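울 세탁 얘기 좀 길게 하겠습니다. 요즘 타임라인에 "니트도 세탁기로 됩니다" 하는 글이 너무 많이 돌아서요. 저는 안 믿는 쪽입니다. 정확히는, 그 말을 파는 사람들을 안 믿습니다.

---

발단은 Erside 울 전용 세제. 후기가 전부 똑같습니다. "새 옷처럼 살아났어요." 세탁 전 치수 적은 사람이 하나도 없어요. 어깨너비도 총장도 없고 그냥 느낌. 줄었는지 안 줄었는지를 느낌으로 말하면 어떡합니까.

---

저는 자로 잽니다. 빨기 전에 총장, 가슴단면, 소매 세 군데. 휴대폰 메모장에 옷 이름이랑 같이 적어두고, 다 마른 다음 같은 자리를 다시 잽니다. 귀찮죠. 근데 이걸 안 하면 세제가 좋은 건지 그 옷이 원래 튼튼한 건지 알 방법이 없음.

---

먼저 라벨부터. "울 혼방"이라고 크게 써놓고 뒤집어 보면 울 8%인 옷이 있습니다. 나머지는 아크릴이랑 폴리에스터. 이런 옷은 울 코스로 돌려도 멀쩡하게 나오는 게 당연한데, 그걸로 "울 세탁 성공" 인증을 올리면 울 100% 입는 사람이 따라 했다가 애들 옷 만듭니다.

---

Cillov 세탁기 울 코스도 마찬가지. 광고에는 손세탁보다 부드럽다고 나오는데 누구 손하고 비교했는지는 안 나옵니다. 저희 어머니 손이랑 비교했으면 대부분의 기계가 이깁니다. 어머니는 니트도 빨래판에 치대시던 분이라.

---

설명서도 읽어봤어요. 울 코스 항목 맨 아래 작은 글씨로 "의류에 따라 수축될 수 있습니다"가 있더군요. 그럴 거면 큰 글씨로는 왜 그렇게 쓰셨는지.

---

물 온도. "미지근한 물"이라는 말이 제일 싫습니다. 사람마다 다 달라요. 저는 그냥 찬물 씁니다. 여름엔 수도에서 나오는 대로, 겨울엔 손이 아프지 않을 정도로만 섞고. 대신 헹굼도 처음이랑 같은 온도로 합니다. 따뜻한 물에 빨고 찬물에 헹구는 게 제 경험으론 제일 많이 망가졌음.

---

세제 양도 그래요. Erside 뒷면에는 대야 하나에 뚜껑 하나라는데, 그대로 하면 거품이 헹궈도 헹궈도 나옵니다. 반만 써도 차이를 모르겠던데요. 많이 써야 많이 팔린다는 의심을 안 할 수가 없네요.

---

담가두는 시간은 8분. 과학적 근거 같은 건 없고 제가 그렇게 정했습니다. 30분 담그라는 글도 봤고 절대 담그지 말라는 글도 봤는데 양쪽 다 출처가 "원래 그래요"였습니다. 그러면 제 8분도 자격은 똑같죠.

---

탈수. 비틀어 짜지 말라는 건 저도 동의합니다. 몇 안 되는, 다들 맞는 말 하는 부분. 수건에 올리고 돌돌 말아서 무릎으로 꾹꾹 누르세요. 수건 두 장 있으면 좋고요. 한 장으로는 솔직히 모자랍니다.

---

그리고 건조. 눕혀 말리기. 이건 저도 오래 의심했는데 치수 재보고 나서 생각이 바뀐 유일한 항목입니다. 옷걸이에 건 건 총장이 늘어났고 눕힌 건 거의 그대로였어요. 두꺼운 니트일수록 차이가 컸습니다.

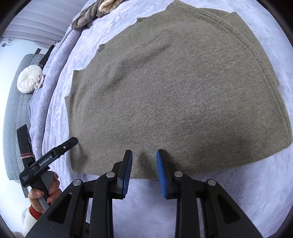 여기에 달린 답글 하나 옮깁니다. 어차피 한두 번 입으면 팔꿈치부터 늘어나는데 눕혀 말리는 게 무슨 소용이냐, 자기는 십 년째 옷걸이에 반 접어 걸어 말리고 아무 문제 없었다고요.

---

반 접어 거는 방식은 인정합니다. 어깨로 거는 것보단 낫겠죠. 근데 "아무 문제 없었다"는 역시 자로 잰 얘기가 아니잖아요. 십 년 동안 천천히 늘어났으면 본인은 모릅니다. 저도 제가 재기 전까지는 몰랐고요. 팔꿈치는 다른 문제인데, 그건 다림질 스팀만 살짝 쐬어도 꽤 돌아옵니다. 다리미를 옷에 대지는 마시고.

---

건조망 얘기도 많이 물어보시는데, Ristić 2단 건조망 써봤습니다. 가운데가 처집니다. 젖은 니트 무게를 생각 안 하고 만든 것 같아요. 얇은 여름 니트 하나면 괜찮고, 겨울 거 올리면 그물침대가 됩니다. 비싼 거 살 필요 없고 평평한 데 수건 깔고 중간에 한 번 뒤집으면 됩니다.

---

보풀 제거기. Stoltham 거 광고에 "섬유 손상 없음"이라고 쓰여 있던데, 먼지통에 쌓이는 그게 섬유입니다. 보풀은 옷에서 나온 거고 깎으면 옷이 얇아져요. 저도 쓰긴 씁니다. 다만 손상이 없다고는 말하지 맙시다.

---

수축된 거 린스로 되살린다는 글. 해봤습니다. 121사이즈... 아니 그런 사이즈는 없고 총장 얘기인데요 ㅋㅋ 121번째쯤 되는 비슷한 글 보고 못 이기는 척 해본 겁니다. 담갔다가 살살 당겨서 말리니까 그날은 늘어난 것 같더니, 다음 세탁 때 도로 줄었습니다. 향은 좋았음.

---

그러면 세탁소는 믿느냐. 그것도 반반. 제가 가는 데는 니트 한 벌에 3000원 더 받는데, 뭐가 다르냐고 물었더니 "신경을 더 씁니다" 하시더라고요. 신경의 단가는 알았고 내용은 아직 모릅니다. 그래도 캐시미어는 맡깁니다. 제 실수로 망치는 것보다 남이 망치는 게 마음은 편해서.

---

좀약이랑 삼나무 조각도 비슷합니다. 삼나무는 냄새 날아가면 그냥 나무예요. 보관 전에 깨끗이 빨고 완전히 말려서 밀폐하는 쪽에 돈을 안 쓰고 시간을 쓰시는 걸 권합니다. 벌레는 땀이랑 음식 얼룩 묻은 데를 먼저 먹더라고요, 적어도 저희 집 벌레는.

---

지금 8월이라 니트 얘기할 때냐 하시겠지만 겨울옷 정리하다 구멍 발견하는 게 보통 이맘때입니다. 장마 지나고 한 번 꺼내서 털고 들여다보세요.

---

질문 주신 것 중에 "결국 어떤 세제가 제일 좋냐"가 제일 많은데 모릅니다. 저한테 있는 건 치수 메모뿐이고, 세제 바꿔가며 비교하려면 같은 옷이 여러 벌 있어야 해요. 그런 비교를 제대로 한 글 보신 분은 링크 좀 주세요. 협찬 글은 말고요.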